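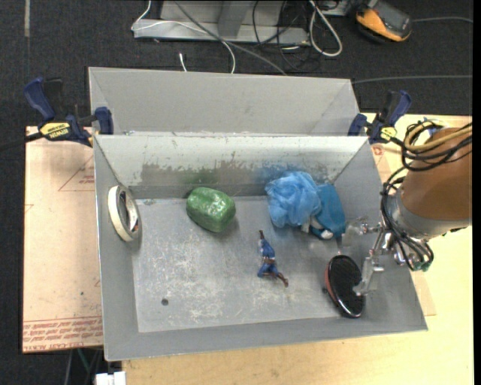

Gray metal bin, scratched floor, contents as of this morning.

Filed under: Storage & Workshop > Metal containers

Scuffed metal bin — refinish or leave?

Posted 2019-12-18 by Joonas Karppinen

I keep mixed small items in this bin: tape, a bath pouf, an action figure. The floor is covered in whitish scratches, and the far wall has a green smudge and a blue one. Can the smudges come off without stripping the finish? I have 100 and 2000 grit paper on hand.

Vonstead
Skip the 100. It cuts deeper than the marks you already have. Try dish soap first, then isopropyl alcohol on a white cloth, testing a corner. If color transfers to the cloth, keep going. Use the 2000 wet, and only on what remains. The floor scratches won't polish out — fit a rubber liner cut to size.

Irkska
i'd just leave it, it's a bin

Rissanen
Agree on the liner. Mine has been in since October. Don't glue it, grit gets underneath and you need to lift it out.

We use cookies to remember your login. Accept | Settings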